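Garment Care and Storage
Handout 4: Hanging, Racks and the Entrance Wardrobe

Prepared by Tincuța Onu for the Grecu evening course
Revised Dec 18, 2022

What this handout covers

The first three handouts dealt with fibers, washing and pressing. This one takes up what happens after the iron is switched off. A pressed shirt can be ruined overnight by the wrong hanger, and a good coat can lose its shoulder line in a single winter on a peg. Read the whole handout before the practical session. The written assignment is at the end.

1. Hang or fold

Start with the fabric and then look at the cut. Woven cotton, linen, wool suiting and most lined garments are hung. Knits are folded, including fine ones that look as if they could take a hanger. The weight of a knit pulls on the shoulder points and the garment grows longer in the body and sleeve. Bias-cut skirts and dresses also grow when hung and should be stored flat if there is a drawer deep enough.

White garments need a little extra thought. They show dust along the shoulders sooner than anything else, and they take up color from dark neighbors if either piece is damp. Leave a hand's width on both sides of a white garment, or put it at the end of the rail.

Contrast trim is a second point to watch. A dark binding on a pale garment may have been cut from a different cloth and can shrink at a different rate. If the edge ripples after washing, press the trim first from the wrong side, let it cool flat, and hang the garment afterward. Hanging it while the trim is still warm sets the ripple.

2. Choosing the hanger

In class we use wooden hangers for nearly everything. The Jollano type in the blue crate has a shaped shoulder and a metal hook that turns. The Furnberg type is flatter and has a fixed hook. Both are sound. Pick by width before anything else.

The end of the hanger should stop just inside the shoulder seam. A hanger that is too wide pushes a bump into the top of the sleeve. One that is too narrow lets the shoulder drop over the end and leaves a crease running down toward the chest.

Check the surface with your palm. Raised grain will catch on silk and on loose weaves. Sand lightly along the grain, wipe off the dust, and do not wax. Wax transfers to cloth in a warm room.

Hook direction: all hooks face the same way along a rail, open side toward the wall. A rail with mixed hooks is slow to empty, and pieces get dropped when someone pulls on two at once.

3. Putting a garment on the hanger

Work in this order.

Empty the pockets. Keys and phones left in a hanging jacket drag the front panel down.

Undo enough buttons that the hanger goes in from the hem or through an open front. Do not force it through a closed neckline, which stretches the collar edge.

Seat one shoulder, then the other. Hold the hanger by the neck of the hook and let the garment fall.

Fasten the top button and one other button near the middle. Straighten the side seams with your fingers.

Look at it from the front. The hem should be level. If it is not, the shoulders are seated unevenly.

4. Stands and racks

An entrance area usually has to cope with people arriving in wet coats and leaving in a hurry, and the furniture is chosen for that. There are two common pieces, and they do different jobs.

The coat stand is a single pole with pegs at several heights. It takes up very little floor and anyone can use it without being told how. Its weakness is balance. Heavy coats all on one side will tip it, and a stand that leans when empty needs attention before it is loaded. Turn it over, tighten the feet, and try it again on a part of the floor you know to be level. Load the low pegs first and go around the pole, so that each new coat is opposite the last. Pegs also concentrate weight on one spot of the collar. Use the hanging loop if there is one. If there is not, the coat belongs on a hanger. 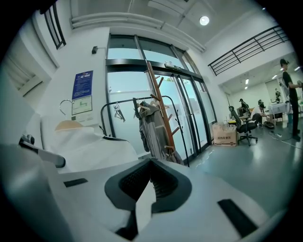

The clothing rack has a horizontal rail and takes hangers, so it is the right place for anything with a shaped shoulder. Metal racks with thin legs are light and easy to move, but they sway when the load is uneven. Hang from the two ends toward the middle. Keep the longest garments at one end so that hems do not drag across shoes or bags set down underneath. If the rack has a painted finish, check the rail for chips once a month. A chip will cut a soft lining, and bare metal leaves rust marks on damp cloth.

The Curnska rack we use for practice has a rated load of 80 pounds. Rated load means spread evenly along the rail. Wet wool coats are much heavier than dry ones, so on a rainy evening stop well before the rail is full.

5. Where to put them

Keep the path to any door clear. A stand or rack must not narrow a marked exit route or stop a door from opening all the way. Leave posted safety notices and floor plans uncovered, including by long garments that swing out from the rail. Walk the route yourself with the rack loaded, since a full rack is a good deal wider than an empty one.

Sunlight is the next concern. Glass doors and tall windows are pleasant in an entrance, but strong light fades dyes, and it does so unevenly. The shoulder nearest the glass goes first. For coats that stay a few hours this does not matter. For anything stored longer, use a closed wardrobe or a cotton cover. White cotton can yellow in the light as well, particularly if detergent has been left in the cloth. Rinse twice.

Heat and air come last. Keep garments away from heaters, and do not push a rack up against a vent or a slatted panel. Leave 4 inches or more between the hanging clothes and the wall. Damp coats need moving air on both sides.

6. Spacing and rotation

Crowding causes more creases than careless hanging does. As a working rule, you should be able to slide one hanger out without the ones beside it moving. Bulky coats need twice the space of shirts.

Rotate seasonal clothing. Winter coats come off the rail in July at the latest, brushed and aired, and go into covers with the buttons closed. Do not use plastic bags from the cleaner's for this. They trap moisture and some of them stick to the cloth.

7. Practical session

Bring one woven shirt, one jacket or coat, and one garment with a contrast trim. Hangers are provided. We will work in pairs for 120 minutes with a short break. Each pair will set up a rack and a coat stand, load both, and swap with another pair for checking. The checking sheet asks about hanger width, hook direction, level hems, balance of the stand, and clearance to the door.

Shoes with closed toes, please. The racks have been dropped on feet before.

8. Written assignment

Choose an entrance you use often, at home or at work, and write one page on how outdoor clothing is stored there. Draw a simple plan showing the doors, the light and any furniture for clothes. Say which garments are hung well, which are not, and what you would move. Mark the exit route on your plan.

Hand in the page and the plan together at the start of the practical session. Late work goes in the tray by the ironing boards with your name on both sheets.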